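Plates upright in a wire rack - which way round, and does it matter?
Kitchen & Home > Washing up, storage and small kitchens

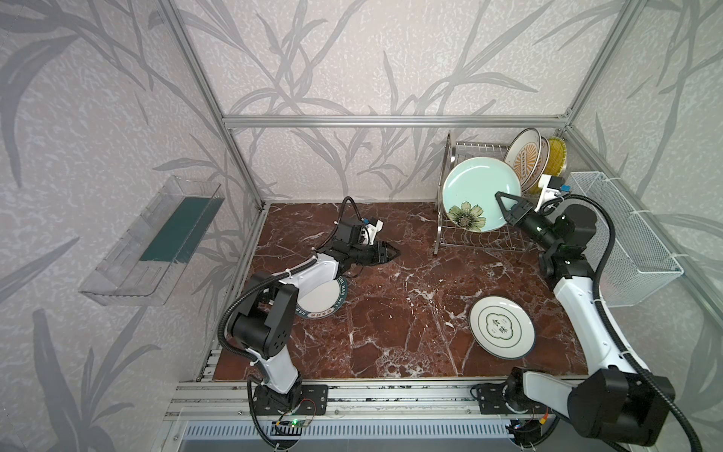
mossypeg wrote:
What order do you put plates in a rack so that they dry properly and don't knock into each other? We've got a mixture, one great big serving plate and then a load of odd ones that don't match.

tinlid wrote:
Small ones at the back and the biggest at the front if you mostly reach in from the front, and leave an empty slot between any that have a deep curve to them. Have all the faces pointing the same way. That last bit makes more difference than the order does, because two plates facing each other will always touch at the rims if either of them has any depth.

mossypeg wrote:
Thanks tinlid! I'd been doing big at the back because it looks nicer, like a school photo. Ours is one of those two-tier chrome wire ones and the top tier is where I keep getting into trouble. The yellow stripy one goes right at the back in the corner and I'm forever reaching over everything to get at it.

harbourcat wrote:
Going to disagree with tinlid here, sorry. Big at the front is how I lost a lovely Gomness serving plate. You reach over it for the one behind, catch it with your sleeve and over it goes. Big ones at the back against the wall every time, then if they tip they've only got an inch to go.

tinlid wrote:
Depends on the rack though, harbourcat. If the slots are deep enough it won't go anywhere. Was yours one of the flat folding sort?

harbourcat wrote:
It was a Grunda, the concertina one. And fair enough, the slots are hopeless, I've had toast racks that held a plate better. But lots of people have got that one so I stand by it.

bramble_and_co wrote:
I had the Grunda too and gave it to my sister, who gave it back.

I love that turquoise plate by the way, mossypeg! The yellow flower with the long leaves is just my sort of thing. Is it an Etim? My aunt had a set with flowers painted off to one side like that and I've been looking for them in charity shops for years (never found a single one, only the saucers).

mossypeg wrote:
No idea I'm afraid, there's nothing on the back. It came in a box of bits with the orange sunburst one and I paid 4 pounds for the lot, which I was very pleased with until I got home and found I had nowhere to put any of it. Hence the rack.

bramble_and_co wrote:
4 pounds!! I'm not speaking to you.

oldpantry wrote:
Can I ask about the floor of it, so to speak. If you're standing a wire rack on marble, have you got anything underneath? We had a reddish marble worktop in our last place and it was a beast for marking. Wire feet left little rings and the drips left duller patches that never polished out. I'd want a tray under there, or at the very least a folded tea towel.

mossypeg wrote:
Nothing under it at the moment. I did wonder. The shine is lovely and I'd hate to spoil it. What did you use in the end?

oldpantry wrote:
A baking tray to start with, and then a proper drip tray from Kallow when I got sick of looking at the baking tray. Theirs has a lip on one side so you can tip it into the sink. Measure your rack first, feet included, as I bought the small one by mistake and had to go back. The big one is 400 by 635 mm on the label, and it's the 635 that catches people out if you've got a corner to fit into.

tinlid wrote:
Second the tray. And check whether the feet have got rubber caps on. Most chrome racks are sold with them and they drop off and go up the hoover.

harbourcat wrote:
You can get replacement caps at any ironmonger, take a foot with you if it unscrews or just take the whole rack in and look daft like I did. Clear ones are better than black on marble. I had black ones leave a mark on a white windowsill.

wendlebury wrote:
I don't really hold with racks for drying at all. Dry them with a cloth and put them in the cupboard, takes two minutes. A rack that lives out permanently just turns into a cupboard with no door, and then everything in it gets splashed and you wash it twice. I can count on my mother for one thing and it's that she never left a plate out overnight.

bramble_and_co wrote:
Not everybody has got a cupboard, wendlebury! My last kitchen was 700 mm of worktop and a shelf. The rack WAS the cupboard.

wendlebury wrote:
Then a shelf, and stack them flat. Plates have been stacked flat since there were plates.

harbourcat wrote:
Stacking is how the pattern gets worn off, though. The foot of one scratches the face of the next. If it's something painted like mossypeg's flower I'd much sooner it was upright. For plain white everyday stuff, stack away, who cares.

wendlebury wrote:
A sheet of kitchen roll between each one. Done.

harbourcat wrote:
And then you've got damp kitchen roll stuck to your plates. I've been there, it was like papier mache.

tinlid wrote:
You're both right for different plates, can we leave it at that.

mossypeg wrote:
I do have a cupboard but it's a high one and I'm not tall, so the heavy plates would be coming down over my head. I'd like them out where I can see them anyway. They cheer the place up with the grey leafy wallpaper behind, it's quite a quiet paper and it wanted some colour in front of it.

oldpantry wrote:
I like that paper. Is it bamboo or reeds? We had something similar in a hall and could never agree. Do watch the splashing if it isn't the wipeable sort - I'd pull the rack forward a touch out of the corner so that there's air behind the back plate. Ours bubbled along a seam after one winter with wet things leaned up near it.

mossypeg wrote:
Reeds, I think, but I've been calling it the bamboo wall so now I'm stuck. And good point about the air. I'll bring it forward.

tinlid wrote:
Going back to the question, try it this way. Everyday ones at the front of the bottom tier where your hand naturally goes. The big turquoise one at one end of the rack, whichever end you don't reach over. Then the patterned ones you only use for company up on the top tier, with a gap between them if there's room. And where does the green-rimmed one with the lettering live? If it's a plate you use all the time I'd give it the easiest slot.

mossypeg wrote:
That one hasn't got a home yet, it's the one left over every time I fill the rack! It ends up sitting flat on the marble until somebody eats off it. I'll try it in the front and see.

bramble_and_co wrote:
What does it say round the rim?

mossypeg wrote:
Will have a proper look later with my glasses on. It's white on dark green.

stovepipe22 wrote:
Coming in sideways with a question, hope that's all right. I've got the same kind of two-tier wire rack with the slanted sides and mine is starting to go brown where the wires cross. Is that the end of it or can it be saved? I've only had it since May.

oldpantry wrote:
Bicarb and an old toothbrush, rinse it, dry it straight away with a cloth. If the brown comes off and the metal is smooth underneath you're fine. If it feels rough the coating has gone and it'll only come back. Some of them are chrome on top of ordinary steel and some are stainless the whole way through, and the shops aren't always clear about which.

stovepipe22 wrote:
Rough, I'm sorry to say. Back to the shop with it then, if I can find the receipt.

harbourcat wrote:
Try foil before you give up! Scrunch up a bit of kitchen foil, dip it in water and rub. It works on bike handlebars. I wouldn't swear to it on a dish rack but it costs nothing.

wendlebury wrote:
Or dry them with a cloth and put them in the cupboard.

bramble_and_co wrote:
WENDLEBURY.

mossypeg wrote:
Update, 5 October 2010. I've swapped it all round. Big turquoise one has gone to the back against harbourcat's advice about nothing, I mean WITH harbourcat's advice (sorry tinlid, I did try yours first, but I kept catching it with my elbow when I went for the kettle). The sunburst is in front of it, all facing the same way as instructed, and there's no clinking at all now. Green one has got the front slot. I went and bought the bigger Kallow tray as well and it fits with a bit to spare.

tinlid wrote:
I'll take half the credit for the facing the same way.

harbourcat wrote:
And I'll have the other half, thank you very much!

stovepipe22 wrote:
Foil took most of it off by the way. Still rough in one corner, but I've turned that side to the wall.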